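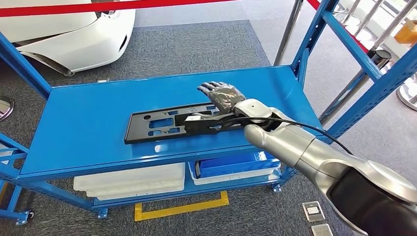 *A robotic arm and gloved hand over a black panel on blue steel shelving, with a yellow line marked on the carpet in front.*

**Mark the Floor Before Writing the Manual**

By Seung-woo Ha

A yellow line costs very little, and our industry treats it accordingly. At Graltinley, where parts handling is reviewed each May, the written procedure for humanoid arms runs to 16 pages. Floor markings receive one sentence.

That balance is wrong. People passing a workstation do not carry the procedure with them. They read the floor, and they deserve to find the same meaning in it at every site.

Zotix should therefore adopt a single marking rule for all eight of its stations. The rule should state who may cross a line, what must be stopped first, and who may move the tape. Loose items should be cleared before each shift. Managers will object that layouts change often. A layout that changes often needs a dated floor plan and a named person to sign it.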